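Search this site
Enter keyword
Go

Print this page
E-mail this page

Monthly safety walk, folding and linen room, Tistdale laundry
Date of walk: March 6, 2025
Carried out by: Mỹ Trịnh
Accompanied by: Gøran Sjögren (Tremar, fitting and upkeep)

Marks used: OK / Needs doing / Watch. Comments are mine unless it says otherwise, and I'm sorry in advance that they run on a bit. I was asked last time to write down what people tell me as well as what I see, so I have.

1. WALKWAYS AND FLOOR

1.1 Yellow lines clear of trolleys and bags – OK
Much better than September, when you could hardly get through to the back door. Thank you to the early shift, who have clearly been at it.

1.2 Floor dry and free of lint – Watch
Dry all through. There's lint building up behind the Devska sorter again, and the long brush doesn't reach it. Gøran says the panel at the back lifts off with 2 clips, so we can get in there properly once he has shown somebody how.

1.3 Cables and air lines off the floor – Needs doing
The air line to the second folding station is held up with a bit of string. It's good string, but it wants a proper hook.

2. THE DEVSKA SORTER

2.1 Stop buttons tested, all positions – OK
All 5 pressed, all 5 stopped it. The one by the window is stiff, and I'd like it looked at before it gets any stiffer, as Lương on the late shift has a bad wrist and that is the button nearest to her.

2.2 Guards in place and undamaged – OK

2.3 Warning light seen from every work place – Needs doing
You can't see it from the mending table. It used not to matter, when the mending table was in the other room, but we moved it in September to be nearer the sorter and I don't believe any of us thought about the light. A second lamp, please, or a mirror if that's cheaper.

2.4 People know what to do when it stops – Watch
I asked everyone I met. They all knew to press the button and wait for the green light. Fewer were sure who is allowed to open the side door, and I had three different answers, all given very firmly! The answer is the shift lead, with the key, and after the power is off. I'll put it on the wall in large letters.

3. GRIPPERS AND FOLDING STATIONS

3.1 Finger pads whole, not lifting or split – OK
Please keep checking these at the start of each shift. A pad that is coming away will snag a knitted piece in no time, and then someone puts their fingers in to free it, and fingers are what this list is for.

3.2 Pivot pins seated, nothing working loose – OK
Gøran went over them with his own key. He would like them checked by hand every 300 hours and written in the book, and I've ruled a new column for it.

3.3 No sleeves, lanyards or long hair near the arms – Watch
Two lanyards tucked away when they saw me coming. I'd so much like them tucked away when I'm not coming as well.

3.4 Cloth handled one piece at a time – OK
This one matters more than it sounds. When the pieces are heaped, the jaws can take hold of two layers, and the natural thing is to tug the lower one out by hand. I've done it myself, years ago and with a different machine, and had a blue thumbnail for weeks. Spread the heap out first, and let go before you close the jaws.
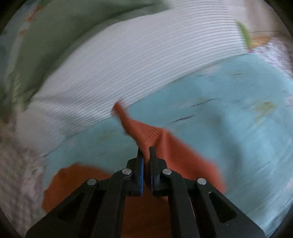
The other thing people brought up, and I was glad they did, is how tiring it is to stand and squeeze for a long stretch. Hand folding moves your whole body about, whereas this keeps you in one spot with the same few muscles working. We agreed to swap over at each tea break, and I'd ask the shift leads to hold to that even when the bags are piling up.

3.5 Mats at each station – Needs doing
One mat curls at the corner. Taped down for today, but it should be replaced.

4. LIFTING AND REACHING

4.1 Bags within the weight marked – OK
The sorter takes nearly 3000 pieces on a full day, and very few of them are now carried by anybody. Three people told me their backs are better for it, and one told me she misses the walk. I've put both down as both are true.

4.2 Top shelf used for light things only – Watch
Blankets up there again. They are light one by one and not at all light in a stack.

5. NOISE, LIGHT AND AIR

5.1 Can be heard without shouting – Watch
Just about. The sorter is quieter than the old line but it never stops, and several people said they talk less than they used to. I don't know which box that belongs in, so it's here. Could the tea break be taken in the side room, with the door shut?

5.2 Lamps over the tables working – OK

5.3 Vents clear – OK

6. TRAINING AND WORRIES

6.1 Everyone signed off for the station they are on – Needs doing
Two people moved over from pressing have been shown by a workmate but not signed off. They're doing nicely, but they need the proper half day with Gøran, on paid time, and it should go on the rota now.

6.2 Anyone wishing to raise something has been heard – OK
Most of what I heard was about hours and whether pressing goes the same way as sorting. I said I'd pass it on to the office and come back with a reply, whatever the reply is.

TO BE DONE BEFORE THE NEXT WALK
Hook for air line – Tremar
Second lamp or mirror – Tremar
Stiff stop button – Tremar
New mat – stores
Side door notice – Mỹ
Half day for the two from pressing – shift leads
Blankets down from top shelf – everyone, please

Signed: M. Trịnh, G. Sjögren

Related items
Side door key: who holds it on each shift
Swapping over at the folding stations
Notes from the September walk
Reporting a near miss
Looking after your hands and wrists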